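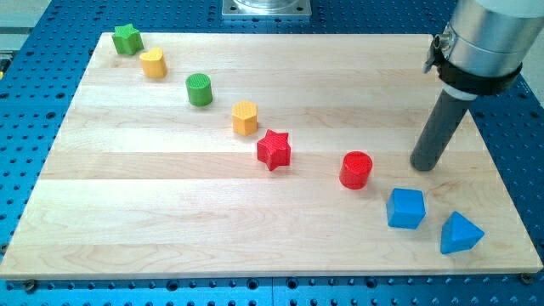 A child learns the names of shapes much later than she learns the shapes themselves. Before she can say "triangle," she has already turned many things in her hands, put them in her mouth, and discovered that some of them have points which press into the palm. In this chapter we are interested in the time between these two kinds of knowledge, when the child can recognize a shape but cannot yet speak about it with certainty. The usual material for this period is a set of shape blocks, and a set is only as good as the differences inside it. A green star beside a yellow heart, laid out on a pale board, gives the teacher two differences at the same moment: the outline is different and the color is different. The child who picks up the star when she is asked for it may be following the points, or she may be following the green. The teacher must find out which of the two it is, and for this she needs a method.

In Chapter 4 we spoke about sorting by one property. The children put large buttons in one dish and small buttons in another, and the material was chosen so that no other property could disturb them. Shape blocks as they are sold in shops are seldom so obedient. Each shape often has a color of its own, and the child connects the two very quickly. Carolina Amaral, who taught the youngest group at the Lumarlow nursery school when I was observing there, kept a notebook of such connections. One boy called every green object "star" for most of May, including a watering can. She did not correct him in front of the others. On a Tuesday morning she cut some stars from gray card and put them into the basket with the blocks, and then she waited to see what he would do with them.

What he did is discussed in Section 5.3. First we need some words that will be used in the whole chapter.

Outline. The line around a shape when we look at it from the front or from above. A heart has an outline with two round lobes and one point. A block is not an outline, it has thickness, and a child who holds a block is holding much more than the shape we have in mind.

Face. A flat side of a block. In a thick star block, the two large faces are stars, and the narrow faces between them are four-sided. Young children frequently run a finger along the narrow faces, and we should let them, although our question was about the star.

Position. How the block lies or stands. A triangle resting on its point is refused by many children, who will tell you it is "broken" or "wrong." The same can happen with a heart when the point is toward the child and then the heart is turned around.

Arrangement. The way in which several blocks are put in relation to each other. A straight row invites the child to begin at one end. A loose diagonal line does this also, but less strongly, and some children will begin in the middle. A heap invites digging.

Of these four, arrangement receives the least attention in the training of teachers, and I would ask the reader to give it more. Before the lesson starts, the table already says something to the children. When the blocks are spread with space between them, each one can be seen as a separate thing and can be lifted without moving its neighbor. When they touch, the children begin to build. Both are good activities, but they are not the same activity, and a teacher who wishes to hear the names of the shapes will be disappointed if she has prepared the table for building.

The surface also matters. I prefer a plain board of light wood, where strong colors are easy to see and the grain does not compete with the blocks. A tablecloth with a pattern should be removed. In one classroom I visited, the cloth had printed stars on it, and the children spent the lesson covering them, which they enjoyed very much.

Before you read further, please prepare the following. You will use it for the exercises in Sections 5.1 and 5.2.

A set of shape blocks, with at least one shape that has points and one that has a curved outline
A light board or a sheet of plain paper, large enough that the blocks do not touch
Gray card and scissors
A notebook, in which you write the words of the child exactly as the child said them

Belmiro Matos, my colleague in the first years of this work, used to add one more thing to the list, a second chair of the same height as the child's chair. I have left it out because not every school has one to spare. If you can find one, sit on it. From a standing adult's height the blocks show mostly their tops, while the child sees the sides as well, and many strange answers become reasonable when you have looked from the lower place.

5.1 The first layout

Choose 3 blocks from the set. They should be different in outline, and for this first exercise they may also be different in color. Put them on the board before the child arrives, with a hand's width between them, and say nothing about them until the child has touched each one.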